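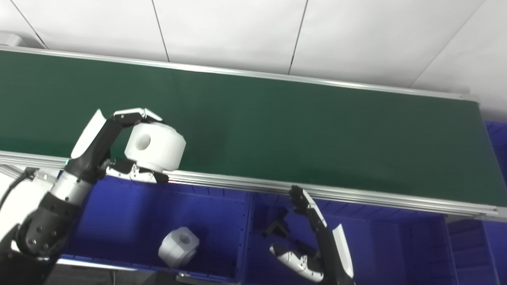
The sorting station at Guscombe, with the green belt and the blue bins set below its front rail.

Home News People Sites Publications Contact

Interview: the sorting station at Guscombe

The sorting station at the Guscombe works occupies one end of the finishing hall, against a white panelled wall. It handles moulded plastic parts on their way to packing, and since its rebuilding in January it has been the responsibility of Sinéad Brophy, who came to Guscombe from the Gilmartin site with a background in warehouse layout. She spoke to Riet Hendriks in the supervisors' office overlooking the hall, shortly before the two o'clock change of shift.

Ms Brophy began with the parts themselves. The station deals mainly with a white cylindrical sleeve with a hole through the middle, supplied to Zitow for use in its garden pumps. "It is a simple part to look at," she said. "The outside is rounded but it has facets, and those facets matter to the customer, as that is where the part is gripped when it is fitted. A knock on one of the edges will show. The hole matters as well, of course, but the hole is rarely where we find trouble."

The old station had been in place for many years. Parts arrived in deep wire cages and were tipped onto a fixed bench, where they were looked over and moved by hand into cartons. Declan Gallagher, who worked at that bench and now leads the afternoon shift, joined the conversation at this point. He recalled that the cages held 463 sleeves when full and that the last of them were always the worst to reach. "You were bent over the side with your arm down to the shoulder," he said. "And the ones at the bottom had carried the weight of everything on top. We would put those aside and check them a second time."

The new arrangement replaces the bench with a long belt. Its surface is dark green and matt, a choice that Ms Brophy explained at some length. Three colours were tried on short lengths of belting before the order was placed. White parts were difficult to see on the pale grey sample, and the black one showed every trace of dust from the moulding room. "Green was restful," she said. "People had to look at it for a whole shift. We asked them, and the answer was the same from both shifts."

Along each side of the belt is an aluminium rail. The one at the back is thin and serves only to stop parts from wandering. The front rail is wider, with grooved channels along its length, and Ms Brophy regards it as the most useful piece of the whole station. Brackets, label holders and stops can be fixed into the grooves and moved along without drilling. At Gilmartin, she said, each change to a line had meant waiting for the maintenance department and leaving another hole in the metal.

Asked whether the grooves were not difficult to keep clean, she agreed that they were. A soft brush is drawn through them at the end of each shift, and the fitters have been asked not to use grease nearby. Mr Gallagher remarked that the brush had gone missing twice and was now tied to the leg of the belt.

The blue bins stand below the belt on the working side. They are bright, deep enough to hold a useful number of parts and light enough to be lifted when filled to the agreed level. That level was the subject of a good deal of discussion. The larger bins were first filled with 217 sleeves, a figure taken from the supplier's drawing of the bin. After two weeks it was reduced to 200.

"The drawing was correct, and the bin will certainly take 217," Ms Brophy said. "But Eoin Cullinane in despatch pointed out that his people count in hundreds, and that he was being sent figures nobody could add up at the end of a long day. It was a fair point. The bins are easier to lift now, too."

Mr Cullinane had sent a short written note for the purposes of this interview, in which he confirmed the account and added that his paperwork had since improved. He also asked that the bins be returned to the station the right way up.

The bins have no dividers. Ms Brophy said that she had intended to include them, and that a set of card inserts had been ordered from Truravwood and tested. The inserts kept the sleeves upright and apart, but they made the bins slow to fill and were soft at the corners within days. Parts are now laid in by hand height and allowed to rest on their sides. "Laid, and I do insist on the word," she said. "If I hear a part land in a bin, I go and have a look at it."

The position of the bins was settled in much the same practical manner. They had first been placed at the end of the belt, where it finishes square, on the assumption that parts would be carried there and collected. In practice the sleeves bunched together and rubbed. Setting the bins close under the front rail shortened the distance to be covered and left the end of the belt free. Finbarr Fitzgerald, the site engineer, drew up the change in an afternoon, and Ms Brophy was generous in crediting him with it.

She was less satisfied with the space underneath. Bins of the same blue are used elsewhere in the hall for rejected parts, and the two have been confused. Printed labels were introduced and proved hard to read from a standing position. A second colour for rejects has been requested — yellow is the present favourite — and a decision rests with the purchasing office.

The white wall panels behind the belt were already in the hall and were only cleaned and refixed. Ms Brophy said that she had at one stage hoped to hang instruction boards on them, but had decided against it after speaking to the shifts. Mr Gallagher supported her in this. A plain background, he said, made a white part no easier to see, but it gave the eye somewhere to rest, and notices in his experience went unread after the first week.

The conversation closed with the question of what would follow. A second belt of the same pattern has been approved in principle for Gilmartin, where the ceiling is lower and the floor uneven. Ms Brophy expects to visit with Mr Fitzgerald to take measurements, and has asked for the same rail, the same green and bins of the same depth. Mr Gallagher, who was by then due on the floor, asked that somebody order a second brush.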